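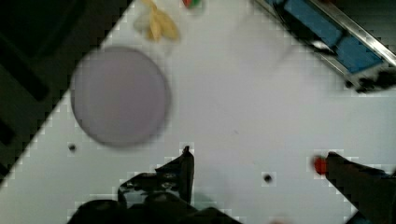
Replacement of canteen crockery at the Ruddock site: comments invited

Posted by V_Marinho_Facilities
Colleagues are advised that the present stock of dinner plates will be withdrawn in August. The Kastby range has been proposed as the replacement, with an initial order of 600 plates. Members are asked to give their views in this thread before noon on Thursday.
Vanderleia Marinho, Facilities

Reply from tallis_b
Thank you for the notice. May I ask whether the new plates have a raised rim? The catering team serves a good deal of soup and gravy, and a flat plate is difficult to carry across a full dining room. I would also request that the diameter be checked against the tray racks before any order is placed.

Reply from northwing_admin
I support the proposal. The current plates are heavy and do not stack evenly. Plain colours are also easier to match when breakages have to be made good.

Reply from pg_orwin
I must respectfully disagree with the previous post. The Mernent plates in use at our other building are heavy too, and in my experience they chip far less than the lighter sort. Weight should not be treated as a fault. The quotation of 1,376 for the full order seems high for a product we have not tried, and I would ask that a small trial be held first.

Reply from northwing_admin
A trial is reasonable, provided that it does not delay the order beyond August. The chipping at the other building may have more to do with the Herko dishwasher, which has wider racks than ours.

Reply from pg_orwin
That is possible. The plates were, however, bought before the Herko was installed, and I do not recall any difference.

Reply from V_Marinho_Facilities
The points above have been noted. The Kastby dinner plate has a low rim; a separate soup plate is available in the same range. I shall request 8 samples of each and place them in general use for 6 weeks – the order will be held until then. The rack measurements will be posted here once the kitchen has supplied them.

Reply from tallis_b
That is satisfactory. Please include the side plates if the supplier permits.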